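From: Nesrin Aydoğan
To: loline-users
Subject: Re: left gripper freezes for a moment, then jumps

Hi all, an update on the dropout thing, which has not gone away (sigh). I swapped the left unit's cable for a new Canpolat one and re-flashed both sides to build 61, and it still happens. The pose stream just stops, the log says nothing at all, and then the position leaps 40 mm sideways like it never left.
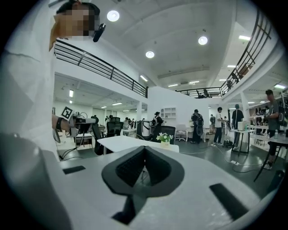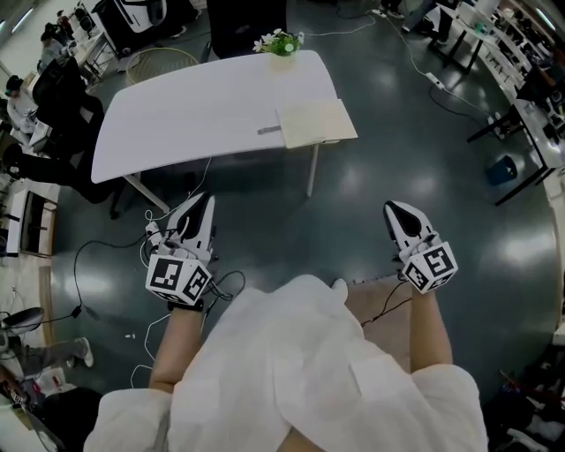 Kalliopi Kos wrote back off-list and said I could pass this on:

> Stop blaming the tracking, I went down that road in December and lost
> my whole week to it. Look at the USB hub. Ours browned out whenever
> both grippers closed at once, and the Cedon driver hides the reconnect
> unless you start it with logging at level 8.

Okay, so I tried level 8 and yep, there it is: 13 reconnects in one session, all on the left! I've ordered a powered hub and I'm keeping the pair off the follower arm until it's in, because a 40 mm jump is bad enough in a recording and I really don't want the arm copying it with someone's hand nearby.

Does anybody know if the driver can be told to stop dead on a reconnect? İlker Ağca, I think you had a patch for that once?

Nesrin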